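Things I have learned from posting parcels abroad. A thread. 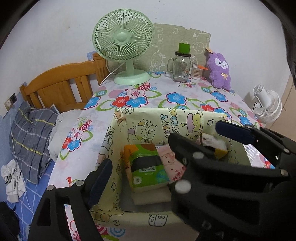 Kyriaki Tzavaras

1/ I post a lot of parcels. My sister Sofia is in Fernon with her three children and the rest of the family is scattered, so between birthdays and name days I'm at the counter in Fustham most months.

2/ Weigh it at home first. Kitchen scales are fine for small things. For anything bigger, stand on the bathroom scales with the box and then without it, and take one from the other.

3/ Weigh it after you've taped it. I had one come out at 564g on the kitchen scales, put the tape, label and a card on, and it had gone into the next price band by the time I got to the counter.

4/ Birthday paper goes on the inside. Brown paper or a plain box on the outside. Patterned paper makes the address hard to read and it tears at the corners.

5/ The customs form asks what's in it and what it's worth. "Gift" is not a description. Write "child's cotton jumper" or "jigsaw puzzle". Mine sat for 9 days in September with "gift" written on it, and then came back to me.

6/ If there are several things in the box, list each one with its own value. Yes, even the socks.

7/ Put the address inside as well, on a bit of card. Labels come off. Both addresses, yours and theirs.

8/ Write the postcode the way they write it over there. Ask them to text it to you and copy it exactly. I had Sofia's flat down as 171 for two years and the postman was just being kind.

9/ Batteries: ask before you pack. Toys with batteries in are the thing I've had handed back most often. I send the toy without and they buy the batteries there.

10/ Chocolate in summer, no.

11/ Keep the receipt until they ring to say it's come. Take a photo of it too, the print fades. Engelbert next door threw his away and had nothing to claim with.

12/ Last posting dates are for the week everything goes well. I go ten days before them.

13/ Barko do a double-walled box that stands up to most things. I reuse them until the corners go soft. Cross out every old barcode with a thick marker.

14/ Someone asked about sending plants. I don't know, I've never done it.

171 shares · 9 comments

Contact · Copyright · Back to top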